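視察報告 小型調理家電の使用時安全に関する試験施設見学
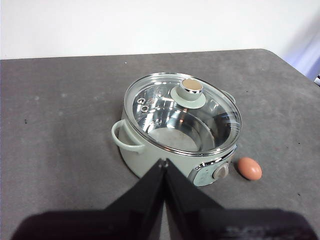
卓上に置かれた薄緑色の電気鍋

1 視察の概要
当会製品安全部会は、十月、Hekska社の生活用品試験所を訪問し、小型調理家電の試験業務および消費者相談への対応体制について視察を行った。参加者は部会員14名である。午前は施設の概要説明と試験室の見学、午後は相談部門との意見交換に充てられた。

2 試験所の沿革と体制
同試験所は、食器および琺瑯製品の検査を行う部署として発足し、その後、加熱を伴う家電製品へと対象を広げてきた。現在の職員数は36名で、電気試験、材料試験、表示審査の三係に分かれている。依頼元は製造事業者が中心であるが、近年は輸入事業者からの申込みが増え、取扱説明書の日本語表記に関する相談も多いとのことであった。
建物は旧倉庫を改修したもので、試験室は一階、書庫と会議室は二階に置かれている。過去の試験記録は紙で保存されており、検索用の台帳を電子化する作業が続いている。

3 試験室の見学
電気試験係では、電源コードの屈曲試験と、空焚き時の温度過昇防止に関する試験の説明を受けた。試験品は受入れ後、一定の室温で一昼夜置いてから測定に移される。延長コードを介した使用など、説明書の想定を外れた条件も一部の試験に加えているという。
材料試験係では、内鍋の塗膜の密着性と、取っ手部分の耐熱性について説明があった。塗膜の評価にはBrastell社製の摩耗試験機が用いられ、金属製の杓子による摩擦を再現している。部会員からは、家庭での洗浄方法の違いをどのように反映しているかとの質問が出された。係からは、研磨剤入りのたわしを使用した場合の条件を別に設け、結果を分けて報告しているとの回答を得た。

4 表示および相談対応
表示審査係では、本体に貼付する注意表示の文字の大きさと配置を審査している。審査項目は88に及び、うち蒸気および高温部に関する項目は本年度に見直された。旧項目との対照表が配付されたため、部会の資料綴りに収めた。
相談部門はTuladikの名称で運営され、電話と書面による相談を受け付けている。寄せられる内容は、異臭、蓋の着脱、手入れの方法に関するものが多い。冬季に向けて鍋物用の製品に関する問合せが増えるため、十月から受付時間を延長している。

5 意見交換
午後の意見交換では、小型製品を一人暮らしの高齢者が使用する場合の注意喚起が主な議題となった。試験所側からは、説明書の文字を大きくするだけでは読まれる機会が増えないとの見解が示され、販売店の店頭で配布する簡易な案内の試作品が紹介された。当会からは、地域の消費生活講座での活用を提案し、100部の提供を受けることで合意した。
また、廃棄時の分別に関する表記が自治体の案内と一致しない例について、双方で事例を持ち寄ることとした。

6 今後の予定
次回は、包装材の試験を行うQuezada社の施設を訪問先とする方向で調整を進めている。参加を希望する部会員は、事務局まで書面により申し出られたい。配付資料の写しは、事務局において閲覧することができる。

製品安全部会 事務局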